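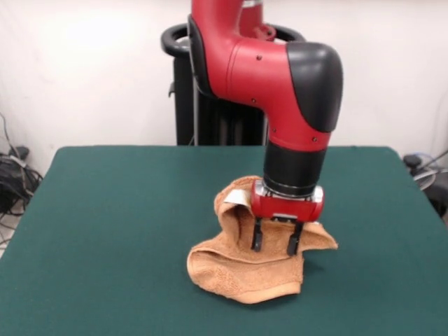
A tan terry towel on the green cloth of the folding table.

Towels are the item Mahnaz Mahmoudi is asked about most often, and the one on which she has the firmest opinions. As head of linen and clothing care at Kevell, a residential center for adults recovering from illness or injury, she is responsible for everything that is washed, dried, folded and returned to residents' rooms. She spoke about the work for this series on services that residents rely on every day but seldom visit.

Kevell has 41 residents, and each is entitled to a change of bath linen at least twice a week. Personal clothing is handled separately. Mahmoudi has held her position for eight years and worked previously in the linen department of a hotel, where, she says, the standards were exacting but the purpose was different.

"In a hotel the towel has to look right on the rail," she said. "In a residence it has to be easy to pick up, easy to open and the right size for the shelf. A resident who has the use of one hand should be able to take a towel from the stack without bringing down the three above it."

For this reason, the center adopted a single method of folding in June of last year. A bath towel is laid flat, folded in half lengthwise, folded in half again across its width, and then brought into thirds. The closed edge faces the front of the shelf. Hand towels are folded in the same way but finished in half. Mahmoudi wrote the instructions herself, with help from her colleague Ghazal Moradi, and they fill less than a page.

Asked whether so simple a task required written instructions, she replied that it did. "We had four people folding and we had five methods. One person had a method for the morning and a different one for the afternoon. The shelves were built for a particular depth. If the towel is folded wide, the door does not close, and then the door is left open."

She places particular importance on the beginning of the process, before any fold has been made. A terry towel lifted from a pile usually arrives bunched, with its corners hidden. Newer staff tend to pull at whatever part is nearest. Mahmoudi teaches them to look for a corner first, then to run a hand along the hem to the next one, and only then to lift.

"The folding takes a few seconds," she said. "Finding the corners is the work. When I train someone, I put a towel down in a heap and ask them to find two corners on the same short side. We do that until it is comfortable, and then we talk about folding."

The surface matters as well. Terry cloth slides on a bare tabletop, and the first half of a fold can move while the second is being made. Kevell folds on cloth-covered tables. Mahmoudi prefers a dark, plain cover, against which the edge of a pale towel is easy to see, and she asks that it be brushed down at the end of each shift. Lint from new towels is a persistent nuisance and, in her view, the best argument for washing them twice before they are put into use.

Clothing follows a different path. Garments are brought in cardboard boxes, a practice that has occasionally been questioned. Mahmoudi defended it. Boxes are light, they stand open on the floor without being held, and they can be replaced when they become worn. The flaps are to be opened fully outward before anything is put in or taken out, so that sleeves and straps do not catch.

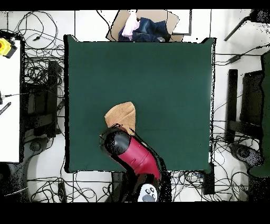
The folding table with a towel on it, and a box of clothes, jeans among them, beyond its far edge.

"Denim goes to the bottom, if we have the choice," she said. "We do not always have the choice. Things go into a box in the order in which they come off the bed or the chair, and it would be unreasonable to ask the morning staff to arrange them. We sort at the table. Heavy pieces first, then the knits, then anything thin or pale."

Jeans are folded leg over leg, then in thirds from the hem upward. Lighter garments are folded around a card cut to the width of the residents' drawers. The card was suggested by Duygu Baysal, who joined the department last fall, and Mahmoudi was initially doubtful of it.

"I thought it would slow us down. It did, for two weeks. Afterward the drawers were in better order than I had seen them, and I told her so."

The department processed 63 complaints in the year before the written method was introduced, most of them concerning items returned to the wrong room. Mahmoudi was careful not to credit folding with the reduction that followed. Name labels were replaced in the same period, and she regards the labels as the greater improvement. Complaints about shelves and cupboards, however, have become rare.

She was asked what she would change if the budget allowed. Her first request was for more table space. A bath towel opened to its full length leaves little room for a finished stack, and staff often have to turn away to set one down. Her second was for better lighting at the sorting end, where navy and black socks remain difficult to tell apart in winter.

There has also been discussion of sending bath linen to an outside laundry. Mahmoudi has seen one proposal and does not support it. Her objection concerns the residents, several of whom fold their own towels as part of their daily exercises. Parisa Abbasi, an occupational therapist at the center, refers residents to the department for short sessions at the table, usually beginning with hand towels.

"A towel is forgiving," Mahmoudi said. "It does not crease in a way that anyone minds. If the edges are uneven, you open it and begin again. One gentleman works on the same towel for 40 minutes, and he would not thank you for taking it from him."

Residents who wish to take part in the sessions may speak with Parisa Abbasi or leave their names at the linen room. Requests concerning missing or damaged clothing should be made in writing and should include the room number and a short description of the item.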